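Search this site Go

Prirkska Cubes: arrangement records for small marked blocks on a tabletop

6 min read

Version 1.2, released in March. Maintained by Benvinda Tavares and Riku Iwasaki, Vurkingate.

Summary

Prirkska Cubes is a collection of 3,872 records describing how small white cubes are laid out on a black tabletop. Each record gives the position and heading of every cube in a layout, its distance from the paper sheet, and a short written label for the arrangement ("row, left of sheet", "pair plus one", "spread"). The records come from 255 distinct layouts. Most layouts were set more than once, and repeated settings are kept as separate records with a shared layout number.

The set was put together for work on spatial wording: how people name an arrangement, and where two people looking at the same cubes choose different words. It has also been used to check marker-reading code.

Physical setup

The cubes are white and small enough to pick up between two fingers. Each one in use carries a black-and-white fiducial marker on its top face. The sides are left plain. The table is black and the wall behind it is a single flat green.
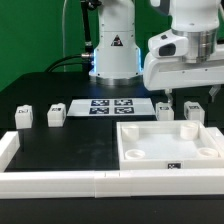

Four cubes set out on the black table, markers facing up.

The cubes are nominally identical but not exactly so. A few have a top edge that is more rounded than the others, and from a low angle these can look taller than they are wide. We did not sort or replace them. Anyone fitting a box model to the cubes should read the cube table (cubes.csv) first, where the measured height and width are listed per cube.

The sheet is ordinary office paper. It serves as the landmark for all labels that use "near", "beside" or "on". It was replaced when it curled, and the replacement is recorded in the sheet_id column. Sheets were aligned to two pencil ticks on the tabletop, which gives a repeat error of a few millimeters at the corners.

Files

layouts.csv — one row per layout, with layout number, number of cubes and target description.
records.csv — one row per record, with layout number, session code and sheet_id.
poses.csv — one row per cube per record. Position in millimeters, heading in degrees.
labels.csv — written labels, two per record, with annotator code.
cubes.csv — measured size of each cube and the marker number assigned to it.
CHANGES.txt — corrections since the first release.

All files are UTF-8 with a header row. Missing values are left blank. Earlier versions used -1 for a missing heading, and scripts written for version 1.0 will need a small edit.

Coordinates

The origin is the left pencil tick. X runs to the right along the near edge of the sheet, Y runs away from the person setting the layout. Heading is the rotation of the marker about the vertical axis, from 0 up to but not including 360. A plain cube looks the same after a quarter turn, so heading is meaningful only through the marker. Users who do not care which side of the marker faces forward should reduce the heading modulo 90.
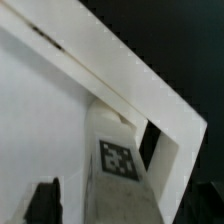
Positions refer to the center of the top face. Where a marker was applied off center, the offset was measured once and has already been subtracted from the values in poses.csv. The raw values are not distributed. Requests for them can be sent to Benvinda Tavares.

Setting a layout

1. Clear all cubes to the left side of the table.
2. Check the sheet against the ticks.
3. Place the cubes in the order given in layouts.csv.
4. Turn each cube to within five degrees of the listed heading. Headings marked "free" are left as they fall.
5. Enter the session code and sheet_id before touching the next layout.

Stacked layouts were tried early on and dropped, as the marker on the lower cube is covered. They appear in no release.

Labels

Berenice Solís and Adelino Figueiredo labeled all records independently, working from a fixed word list of 70 terms plus a free-text field. The two agreed on the main term in most single-row layouts. Agreement was poor for loose groups of three, where "cluster" and "triangle" were used almost interchangeably. Both labels are kept. Rosário Fonseca reviewed about 50 of the disputed records, and her decision is in the adjudicated column.

Known problems

Marker 9 and marker 6 were swapped between two cubes during one session. The affected rows carry the flag swap_fixed.

Session code D4 has no sheet_id. The sheet in use is thought to be the same as in D3 — this could not be confirmed.

The term "behind" is used by one annotator relative to the sheet and by the other relative to the nearest cube. Treat it with caution.

Layouts with one or two cubes are overrepresented. A balanced subset is marked in records.csv under subset_b.

Terms of use

Free for research and teaching. Please cite the version number and keep CHANGES.txt with any copy. Corrections should include the record number and the column concerned.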